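Forum Campingküche & Vorräte
Thema: Wie viel Wasser nehmt ihr eigentlich mit?

Nordlicht_Karin
Hallo zusammen, wir fahren im August mit dem Bulli los, zwei Erwachsene, zwei Kinder, ein Hund, und streiten uns jetzt schon zum dritten Mal über das Trinkwasser. Mein Mann will einen 25-Liter-Kanister unter die Rückbank stellen und fertig. Ich hätte lieber Flaschen, weil ich dieses Kanisterwasser nach zwei Tagen nicht mehr runterkriege. Wie macht ihr das? Und bitte keine Antworten mit »im Süden gibts doch überall Supermärkte«, wir stehen meistens irgendwo im Wald :)

bulli_bernd
Kanister! Ganz klar. Wir haben seit Jahren den von Trovdale mit dem breiten Deckel, da kommt man mit der Hand rein zum Saubermachen. Der Geschmack kommt meistens vom Schlauch am Campingplatz, der liegt den ganzen Tag in der Sonne. Ersten Schwall weglaufen lassen, dann einfüllen. Unsere Kinder haben sich nie beschwert und die beschweren sich über alles.

Pfannenwender
Sehe ich komplett anders. 25 Liter heißt 25 Kilo, und die hebst du beim Auffüllen jedes Mal mit dem Rücken. Ich hab das genau einen Sommer mitgemacht. Jetzt: zwei kleine Kanister zum Kochen und Spülen, getrunken wird aus der Flasche.

Nordlicht_Karin
Siehste, so ungefähr hatte ich mir das auch gedacht! Aber was für Flaschen denn? Die großen 1,5er kippen bei uns in jeder Kurve um, und die Kinder trinken drei Schluck und dann steht das Ding offen rum.

HZalewska
Moin, ich misch mich mal ein. Wir nehmen nur noch kleine Flaschen und dazu für jeden einen festen Becher aus durchsichtigem Kunststoff, mit Henkel. Der Henkel ist wichtig, weil man den Becher im Vorzelt an einen Haken hängen kann und er dann nicht ständig im Gras liegt. Glas hatten wir auch mal, zwei Stück, beide in der ersten Woche hin. So in der Größe meine ich das, die Flasche hat 550 ml:

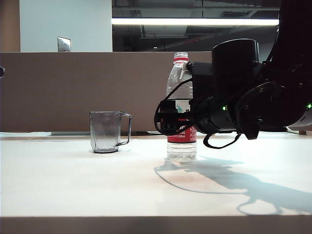 Unsere Packliste fürs Wasser, falls es hilft:

1. Kleine Flaschen, eine pro Nase und Tag, im Fußraum hinter dem Beifahrer. Leere kommen in einen Sack und werden nachgefüllt, solange sie noch ordentlich aussehen.
2. Ein 10-Liter-Kanister zum Kochen, Zähneputzen und für den Hund.
3. Becher mit Namen drauf, Permanentstift auf den Boden. Hält ungefähr zwei Wochen, dann nachmalen.
4. Faltschüssel zum Abwaschen. Unsere ist von Warine, etwas wackelig, aber sie passt flach hinter den Sitz.

Gruß, Hubert Zalewska

oekotante77
Sorry, aber kleine Plastikflaschen im Urlaub?? Zu viert ist das doch ein Riesenberg Müll. Kauft euch vernünftige Edelstahlflaschen und gut ist. Ich hab meine von Dulov seit einer Ewigkeit, Beule an Beule, aber dicht.

HZalewska
Wir füllen die ja nach, steht doch da. Und Edelstahl hatten wir: Man sieht nicht, wie viel noch drin ist, und am Ende schleppt man fünf halbvolle Flaschen durch die Gegend. Bei den durchsichtigen guckt man einmal hin und weiß Bescheid.

oekotante77
Man kann auch schütteln ;)

bulli_bernd
Ich bleib beim Kanister. Wir sind letztes Jahr 3000 Kilometer damit gefahren und haben keine einzige Flasche gekauft. Und Karin, dein Mann hat recht, sag ihm das ruhig von mir!

Nordlicht_Karin
Den Teufel werd ich tun :D
Frage noch zum Nachfüllen: Wie lange lasst ihr Wasser im Kanister stehen? Wir hatten mal welches vier Tage drin und ich war mir dann echt unsicher.

Pfannenwender
Zum Trinken bei Hitze höchstens einen Tag, danach nur noch abgekocht oder zum Spülen. Und nach der Reise offen trocknen lassen, Deckel ab, kopfüber. Meine Schwägerin hat ihren zugeschraubt in den Keller gestellt, das willst du im Frühjahr nicht riechen.

Dachzelt_Uli
Gibts von Dumitrescu eigentlich noch den Kanister mit dem Hahn unten? Meiner tropft seit Ostern und ich finde die Dichtung nirgends einzeln. Im Netz wollen sie mehr als 50 Euro für einen kompletten neuen, das seh ich nicht ein.

bulli_bernd
Nimm die Maße mit in den Sanitärhandel und probier da Dichtungen durch, aber auf eine Sorte für Trinkwasser achten. Hab ich bei meinem auch so gemacht, hat ein paar Cent gekostet.

Dachzelt_Uli
Danke, probier ich aus!

Nordlicht_Karin
So, Zwischenstand von hier: kleine Flaschen UND ein Kanister, aber nur der mit 10 Litern. Mein Mann darf ihn aussuchen. Becher mit Henkel bestell ich heute Abend noch, die Kinder wollen unbedingt verschiedene Farben.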